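Handling Soft Things: Notes for Week 5

Module convenor: Sandra Bainbridge
Please read before the lab. Bring these notes with you, as the margins are meant for scribbling in.

Where we left off

Last week we spent a good deal of time on rigid parts, and I hope you came away feeling that a block or a bottle is a fairly well-behaved thing to pick up. You close the jaws, the motor current climbs, the width reading settles, and you can be reasonably sure you have hold of it. This week I want to take some of that comfort away (sorry!) and talk about cloth, and in particular about the fault we have come to call the false hold, which cost the Kamata bench most of August.

What went wrong

The task was a simple one on paper. The left arm takes the top of a fabric bag and lifts it, the right arm comes across and takes the other side, and between them they open the bag out. The controller, which we call Gillus, was written with rigid parts in mind and had one test for a good grasp: if the jaws stopped closing before they reached zero width, something must be between them.

Now think about what thin cloth does. Two layers of it squash down to almost nothing, so the jaws very nearly close. We had loosened the threshold to allow for that, and loosened it again when the lifts kept being rejected, until in the end the test would pass on a completely empty gripper with a little wear in its pads. The left arm would report a hold it didn't have, the right arm would set off to meet it, and the right gripper would come down where the bag should have been and press on the table instead.

We went back through the log afterwards, all 1271 attempts of it. In 532 of them the bag was never lifted at all, and of those, 127 were recorded as successes. I would like you to sit with that last figure for a moment, for it is the one that matters. A failed grasp is a nuisance and you try again. A failed grasp written down as a good one sends the second arm into a space it has no business entering, and on one such run it bent a finger and tripped the joint limit with a bang that I heard from my office down the corridor.

Why it took so long to find

Partly pride, I'm afraid. The success rate on the screen was going up every time we loosened the threshold, and it is a very human thing to be pleased by a number going up. The other part was that the person watching the screen and the person standing at the bench were seldom talking to each other. When a colleague visiting from Urkside asked to see the arms run without the display on, the trouble was plain within a quarter of an hour.

What we changed

The width test is still there, but it no longer decides anything by itself. After closing, the left arm lifts a little and waits, and the overhead view is compared with the one from before the lift. If the cloth hasn't changed shape, the hold is refused. The right arm stays up and open until that check has passed, and its downward force is now capped, so that a mistake means a gentle stop.

The old Branitz rig never had this problem, by the way, for the dull reason that its pads were thick foam. Worth remembering when you are tempted to copy a threshold from one machine to another.

The hold check with the red bag: left gripper closed on the cloth and the top raised, right gripper open and clear of the table.

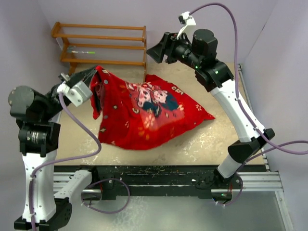 Before you run the lab exercise

Walk through the sequence at low speed first, with one of you at the stop button and doing nothing else. Write down what you saw at the bench before you look at what the controller recorded, and keep the two columns separate. Where they disagree, believe the bench, stop both arms, and come and find me.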